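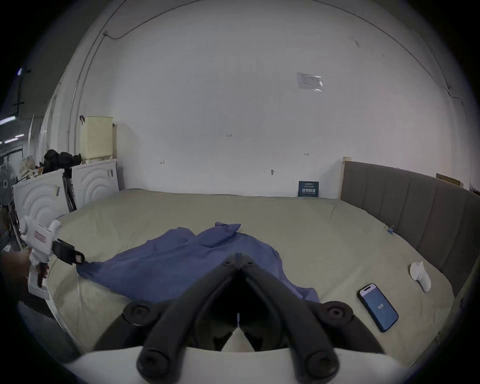 FOR IMMEDIATE RELEASE

Wiltska to open 48 furnished studios in the former Lambrakis building

TASTCOMBE – Wiltska, a rental housing company based in Prenton, will open 48 furnished studio apartments in the former Lambrakis glove factory in October. The studios are meant for people who need a place to live for a few months at a time, including traveling nurses, trainees, seasonal staff and people who are between homes.

Leases will run from 3 months to 13 months. Every lease is priced by the month, with heat, water, electricity and internet included in the rent. Tenants pay a deposit equal to half a month's rent and no application fee.

The Lambrakis building stands on the east side of Tastcombe, two blocks from the bus station. It was built as a factory and later used for storage, and the upper floors had been empty for years when Wiltska bought the property. The company kept the brick outer walls, the front staircase and most of the tall windows. New plumbing, wiring and fire doors were put in on all floors, along with an elevator on the north side. The freight entrance on the alley has been closed up and is now a bike room.

Of the 48 studios, 17 are set aside for tenants whose employers are in Tastcombe and who earn less than the local middle income. Rents for those units will be fixed for the full term of the first lease and for one renewal. Tenants in these units get the same layout and furniture as everyone else in the building, and the units are spread over all floors. 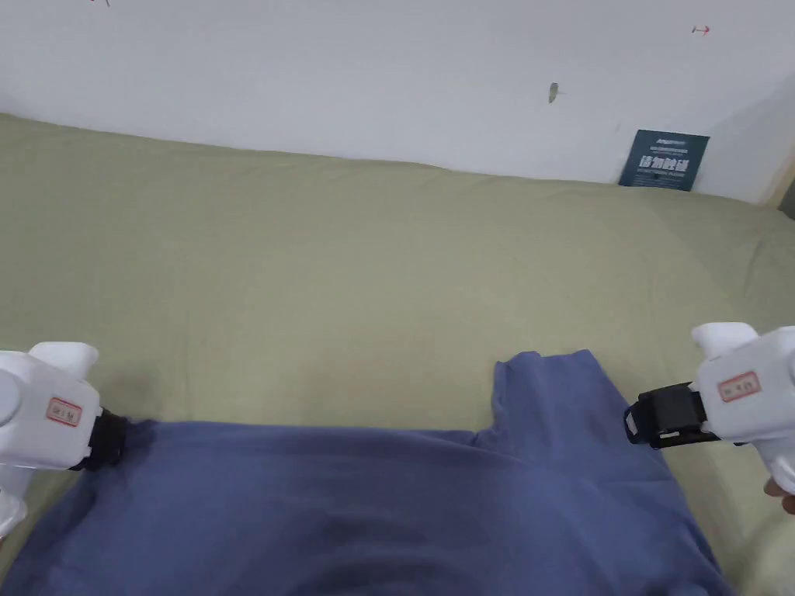
One future tenant, who signed a lease early, told the company that the hardest part of taking a short job in Tastcombe had always been the furniture. Buying a bed for a four-month contract made no sense, the tenant said, and the extended-stay hotels near the highway cost more than the job would cover. The same tenant asked for a later bus to be added on the east side route. Wiltska has passed that request on to the bus operator and is waiting for an answer.

Each studio has a bed, a table with two chairs, a wardrobe, a two-burner stove, a refrigerator and a bathroom with a shower. Tenants may bring their own furniture, and the company will store the supplied pieces in the basement at no charge. Nails and screws are not allowed in the brick walls. Small pets are accepted with a separate deposit – the pet policy is posted with the lease terms.

The ground floor will hold a leasing office, a mail room and a shared kitchen that tenants can reserve in the evening. A rear section facing the alley is still being finished. Wiltska is in talks with two local businesses about using it as a bakery or a repair shop, and no decision is expected before the building opens.

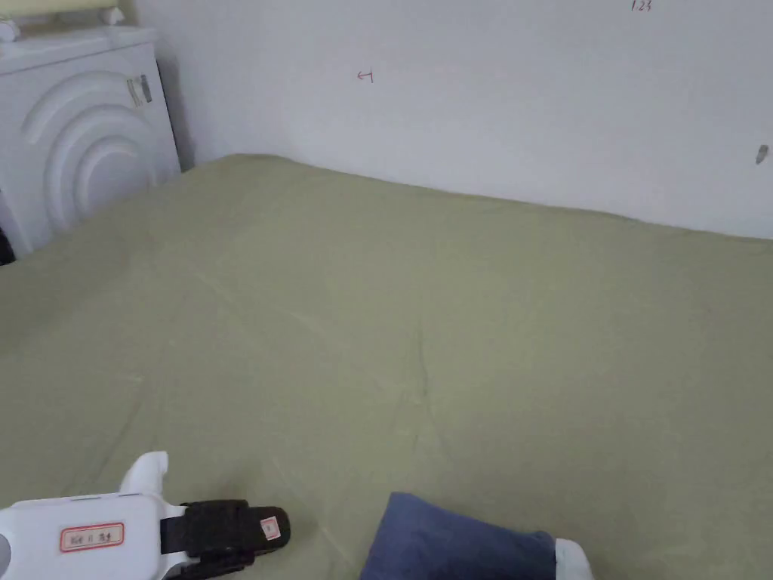

Applications and move-in dates

Applications open in August. They can be filed online or on paper at the Wiltska office in Prenton. The Tastcombe leasing office will take over paper applications once it opens in September, and its hours will be 9 a.m. to 5 p.m.

Applicants need a photo ID and proof of income or a signed work contract. A letter from an employer will be accepted in place of a contract for applicants who have not yet started work. Applications for the 17 income-based units will be drawn by lot if there are more applicants than units. All other units will be leased in the order that complete applications arrive. Move-ins will begin on the second and third floors, with the top floor to follow in November.

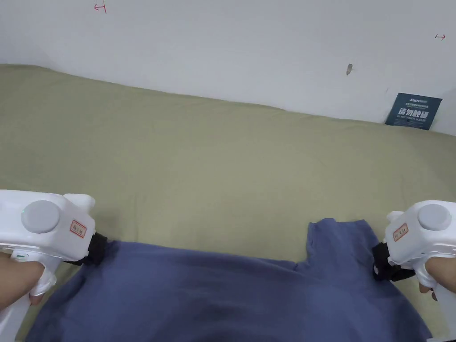

Linens are optional at the Lambrakis building. Tenants who want them can add a bedding package to the lease for a flat monthly fee, and those who bring their own pay nothing extra. Wiltska chose to offer plain, solid colors only, so that a worn sheet can be swapped without replacing the whole set. An olive-green cover looks fine against a plain white wall, and a dark blue shirt laid out on it for the morning is still easy to see. Sheets and towels in the package are exchanged every two weeks.

About Wiltska

Wiltska buys and renovates older commercial buildings and rents them as furnished housing. The Lambrakis building is its first property in Tastcombe. The company manages all of its buildings directly and has its main office in Prenton.

Media contact: Wiltska press desk, Prenton office. Building tours for reporters can be arranged through the press desk from September on.

###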